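Kamholm kitchen, the big sort-out

Gallery – 73 photos, last added to on Sunday

I said I'd put these up weeks ago and then kept finding more drawers. So, finally, the kitchen pictures! If you've been following the Kamholm pages you'll know we've already done the box room and the landing cupboard (the landing cupboard has had 2,302 views, which I can only put down to my mum). The kitchen is the one I'd been dreading. It's not a huge room but it holds an unbelievable amount of small stuff, and the small stuff is what gets me every time.

I've put them in the order we did things, more or less. Mackenzie Fehr came over to help and is to blame for most of the good ideas. The bad ones are mine. Click through for the larger versions, and the older albums are still in the menu if you want to go back to the beginning.

The drawers

Cream fronts, slim metal handles, and wide enough to lose a rolling pin in. These were the first job. I did the top one on my own with the radio on and found four tin openers, none of which I remember buying.

The lower one took far longer. Baking trays, cake tins, the lid of a casserole we gave away when we lived in Korkel... I kept the trays and was quite ruthless about everything else. Well, fairly ruthless. The heart-shaped tin stayed.

The table

We used the table as the sorting station and it worked really well, so do that if you're planning your own. I left the cover on, the shiny checked one in turquoise, light blue and white. It creases if you so much as look at it but it wipes clean in seconds and I'm very fond of it. Anything we hadn't decided on went on the table, anything decided went straight off again.

The chopsticks and the teal basket

I love this basket. It's round, it's plastic, it's pierced all over with flowers and little stars and leafy shapes, and the light comes through it beautifully. It spent a couple of years with clothes pegs in it before Mackenzie tipped them out and said it was obviously meant for chopsticks. We seem to own an endless supply of the plain wooden ones – years of takeaways from Awwad, plus the nicer ones I bought and then mixed in with the rest like an idiot.

A few in the basket already and more waiting on the cloth. The dustpan and broom are on the floor over by the drawers, both blue, so at least something in there matches.

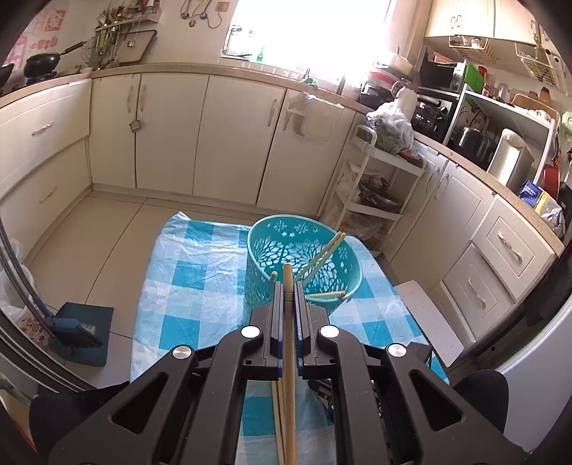 The spice shelf

Oh dear. I'm not going to tell you the date on the oldest jar. There was paprika in three separate places and no cumin at all, in a house where I put cumin in everything. They're alphabetical now, which Mackenzie thinks is a bit much.

The tall jars

Genance jars, bought second-hand from the market, 2 for the pasta and the rest for rice and lentils. I've written on the bottoms with a paint pen so I know how long to cook things. Very pleased with that one.

Mugs

We kept the ones we reach for. The others are in a box by the door for anyone who wants them, so please come and take some – I mean it, bring a bag.

The floor

Last job of all, and my least favourite. Beige tiles with dark grout look lovely and show every single crumb. I did the corners with an old toothbrush and then had to have a sit down and a biscuit (over the sink, obviously).

Next up is the cupboard under the stairs, so there'll be another album once I've found the floor in there. Comments are open below if you want to know where anything came from, or if one of those tin openers is yours.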